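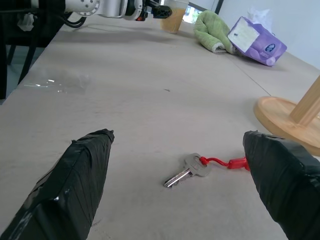

Can a machine clear a kitchen table yet, the way a person would between breakfast and lunch?

Parts of it, on a good day and with someone close by. Picking up one thing and setting it down where it goes works often enough to be useful, but a whole table of mixed stuff still takes far longer than doing it by hand.

Groups > Household Machines > Meetings > Minutes

9 July 2022
Minutes taken by Daniyal Abbasi

Started a few minutes late while people found chairs. Minutes of the last meeting accepted with one fix: the Doko test was done on the long table and the notes had it on the short one.

1. Small objects

Most of the first hour went to small flat things, and it was a great hour. Keys, coins, cards, anything that lies tight against the table. A single key with a red loop and clasp came up as the case everybody likes, as the loop gives you something to grab if you miss the metal. Willems team reported 924 tries on small flat items since spring, with 872 ending in a clean lift. Cheers all round! Last year most of us would have been glad of half that.

Daniyal asked how many of those were started again by hand. Willems team said 83 had a person nudge the object first, and those were counted as clean lifts if the lift itself went fine. Long talk on whether that is fair. Agreed that from now on nudged tries get their own column. Willems team will redo the table.

Tape on the fingers was discussed. Black tape grips better than bare plastic but wears at the tips, and a frayed end can drag a light object along. Prerden people change theirs every morning. The rest of us change it when it looks bad. No decision.

2. Clear and shiny things

Clear plastic is still the hardest part of any table. A sheet of plastic wrap lying flat throws glints, and depending on the light the system either ignores it or reaches for the glint. Clear cups are better than they were, especially with something dark or colored inside. A cup with juice in it is easy to find but then you have to carry it level, so you swap one problem for another.

Prerden offered to share their set of 2,231 labeled table pictures, many of them with cups and wrap. This was very welcome. They ask that fixes to the labels be sent back to them.

3. Soft things

Towels. A crumpled towel can be picked up by nearly anything with two fingers, and the lift looks wonderful. Folding it is another matter. The Doko demo got to a half fold and then a second half fold that was more of a heap. Still, the first fold was square, and several members said it was the best they had seen from a two-arm setup at this price.

Tissue boxes were added to the list of test objects. Standing one back up after it has tipped over is a nice job: light, boxy, forgiving, with a tissue on top that gets in the way. Same for a small stool on its side, which needs two arms or one very patient one.

4. Shop floor

Short item. Aduneck (the hardware store, for new members) would like to know if a machine can face up the small parts shelves after closing. The honest answer from the room was that restocking one known bin from another known bin is close, and sorting a mixed tray of returns is a good way off. A person at Aduneck does the returns tray in a few minutes. Our best run took most of an evening, though it did finish, and it put every hinge with the hinges.

Agreed to try the one-bin job at the store in August — one shelf, one product, with a member there the whole time. Daniyal to talk to the manager about hours and where we can plug in.

5. So, chores yet or not?

Went around the room. Nearly everyone would leave a machine to pick up after them on a table they had set up themselves. Two would leave it alone with a towel. None of us would leave it alone with a full glass. There was real excitement about how far the small object work has moved, and some pushback from Prerden that we keep testing on our own tables in our own light. They suggested swapping tables for a day. Everyone liked this.

6. Actions

Willems team: new column for nudged tries, send the redone table before the next meeting.
Prerden: share picture set and a short note on how the labels were done.
Doko team: try the second fold with a slower left arm.
Daniyal: call Aduneck. Also look into spare tape, the wider kind.
All: bring one object from home that you think can't be picked up.

7. Any other business

The side door sticks — pull it up and then toward you. Next meeting will be after the store trial so we have something to show.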